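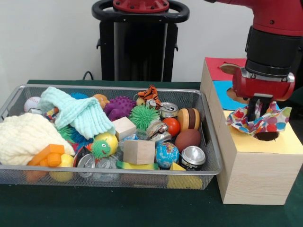

Cotton offcuts are the worst thing you can put through a stepped posting box, and I would like opinions on whether the holes should be opened up. Mine has three levels, finished red, sky blue and pale yellow, with the front left as plain wood. Balls drop through cleanly. Fabric does not. The polka-dot piece gathers into a wad at the dark hole in the yellow level, half of it spread over the top of the box, and the wad is wider than the hole until it is pushed down a bit at a time. The holes were cut with a 29 mm bit. I have a larger one but no wish to repaint.

Posted by marlpit, January

ferrule_k
Leave the holes alone. Hem the cloth or cut it smaller. A raw edge catches on the rim every time.

dunnock
Disagree. 29 mm is tight for anything soft. Open it up and run 800 grit round the edge afterwards. The rim matters more than the diameter, but you may as well do both while the box is on the bench.

ferrule_k
Enlarge the hole and the small blocks go through without being aimed. The point of the box is then lost.

marlpit
I had not considered the blocks. The cloth is 13 cm square and unhemmed. Would muslin behave better? There is a pale mint one in the tray with the soft toys and the baseball.

tansy_lane
Muslin compresses more, but if yours is full size there is too much of it. Cut a corner off an old one. Keep the chunky cream blanket out of it altogether, as knitted loops will snag on any rim.

dunnock
Also consider wax on the inside of the hole. I used Trevitel paste on a similar box and the drag was noticeably lower. One thin coat, buffed the next morning.

ferrule_k
Wax on something a toddler will chew needs checking first. Bellell sell a plain beeswax block, which is what I would use.

marlpit
Plan is as follows. Hole stays at 29 mm, rim sanded, cloth hemmed. I will leave the wax until I have tried it dry.

tansy_lane
Sand before you hem. You may find the hem is unnecessary.

Comments

pellow: Same trouble with a Vodex box. Sanding was enough for felt, not for cotton.

hob_end: Would silk be easier?

pellow: Yes, but it frays.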